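December, bench notes, paper marbling

Third try at the alum mordant and I think I'm finally getting somewhere! Brushed it on the Tradell sheets last night (9 of them), pressed them flat under the big Akande catalog, and by morning they'd hardly curled. The Brernon stock cockled again, so I'm done buying that one.

Carrageenan size was too thick, sort of like cold gravy. Thinned it until a drop of blue spread to a decent circle, then let it sit till 4 pm to lose the bubbles.
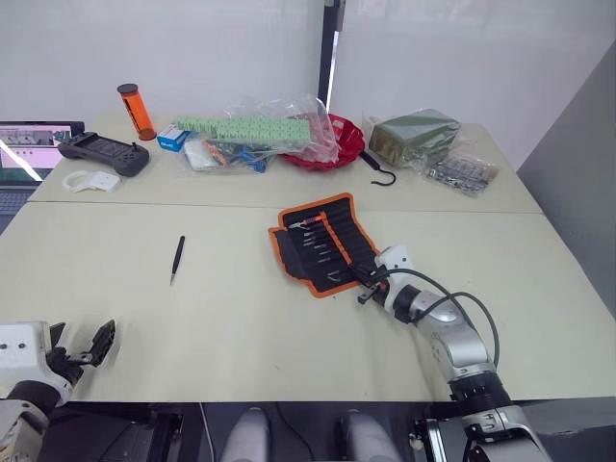
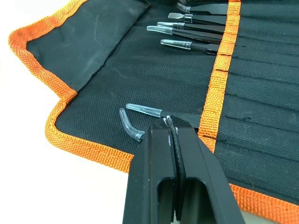
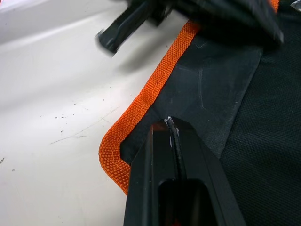
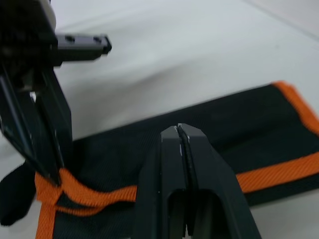 Black fabric with the orange edging, all four.

Blue and ochre float fine now. The red still sinks, even with an extra drop of ox gall (maybe it's just old?). Pacita Barredo says to try the Emarico red and grind it longer, and she's usually right about pigment, so I'll order a small jar. We still owe 80 endpapers for the poetry job and I'd love to have red in them.

Skim the tray before every sheet, not every other one!! Lost two that way. Rinse water needs changing too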